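Damby Gripper Club

The Damby Gripper Club is a student robotics club in Fluscombe that builds and tests hand-held grippers. I've been a member for 2 years, so forgive me if this entry gets chatty (our wiki lets us!).

History
Adalberto Aguiar started the club in December with a box of spare parts and a key to the Betancur building. We had 21 members by the spring, and most of us had never held a screwdriver.

Activities
We meet for 60 minutes after class, which always runs over. One person carries the gripper, another does setup, and everybody else argues about fingers – I'm on the finger team, so I argue the most. Our big event is the Raltano Cup, a pick-and-place contest where a perfect run scores 200 points. I've never gotten close, but I love it anyway!

Equipment
The club gripper has two curved black fingers with perforated inner faces, on a light gray body. Marker cards go up around the room before a session.

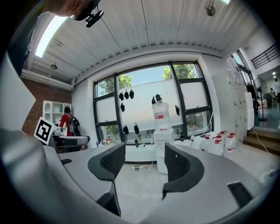
The club gripper, fingers apart, with a marker card at left.

See also: Raltano Cup, Finger design notes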